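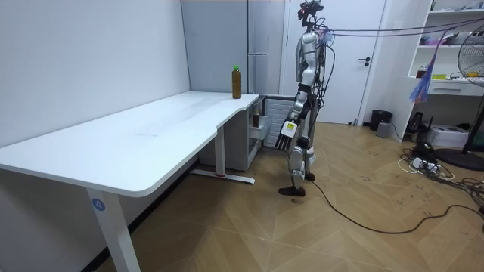 Why do many desks have a curved edge?

A long time ago, most tables were simple rectangles. They were made for eating, and many people could sit along each side. A desk for work is different, because usually one person sits at it for many hours. So the people who design desks began to think about the human body. Look at the long front edge of the white desk: it does not go straight, it has a soft curve going in. When you sit inside such a curve, your stomach has some space and your arms can rest on the table on both sides. The corners are round too, and this is kinder to your hip when you run past!

The word for this is "ergonomic." It comes from an old Greek word for work. An ergonomic thing is made to fit the person who uses it.

What about the legs?

A table top can be heavy, and a leg must hold it without shaking. Some desks have a long flat foot under the leg. The foot spreads the weight over more floor, in the same way that you stand better with your feet apart. Other desks have drawers under one end, where pencils and paper can live.

Try it at home

You need a big sheet of cardboard, a pencil and 2 books.

Put the cardboard on a table, with a little of it over the edge. Sit close and ask a grown-up to draw a line around your stomach. Cut along the line together. Now put the cardboard back, place one book on the left and one on the right, and sit down again. Can you reach both books without leaning? Turn the cardboard around, so that the straight side is near you, and try again.

Written by Nastia Rodevska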